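New Trondlow network diagram - thoughts?
Page 1 of 2

multleyflyer
Anyone seen the new diagram on the platforms at Multley? Wysocka branch now drawn as a loop. It isnt a loop. Never has been. Two services a day go round, the rest turn back at Futbridge.

R_Amin
Saw it this morning. Lilac for the branch and slightly different lilac for the 221 bus. Who signed that off

debfontana
I quite like it tbh. Cleaner than the old one, and you can read the interchange names without your nose on the glass. The old one had 11 footnotes.

multleyflyer
The footnotes told you when the trains ran!!

Picard_B
Bigger problem is Futbridge. Drawn as one station with one blob. High Level to Low Level is a 400 yard walk, up the ramp and over the road. My mother in law missed the last train at Christmas doing that with a suitcase. Old map had a dotted line at least.

debfontana
It's a diagram not a street map. Nobody needs yards on it.

Picard_B
Didnt ask for yards. Asked for a dotted line.

albane.h
Does anyone know if the pocket version is the same? Ticket office at Wysocka only had January ones left, still with the old freight curve on

R_Amin
Pocket one is worse, they've dropped the step free symbols at anything smaller than Trondlow Central. Website PDF has them but it's 800 percent zoom before you can tell which is which.

vasseur_a
Agree with Deb on the lettering, agree with Bastien on Futbridge. Both can be true. Also the river is on the wrong side of Multley depot, has anyone mentioned the river

multleyflyer
Oh god the river

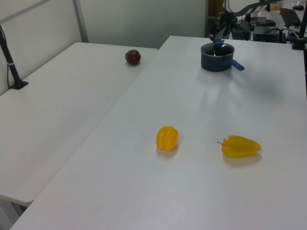 Page 2

debfontana
River was wrong on the last one too, go and look. It was wrong on the one before that.

vasseur_a
Fair. Checked my 2 old copies, wrong on both. Withdrawn.

Picard_B
Wrote to them re the dotted line. Auto reply. Will post if I get anything from a human

albane.h
Ask about the pocket ones while your at it please

R_Amin
And the lilac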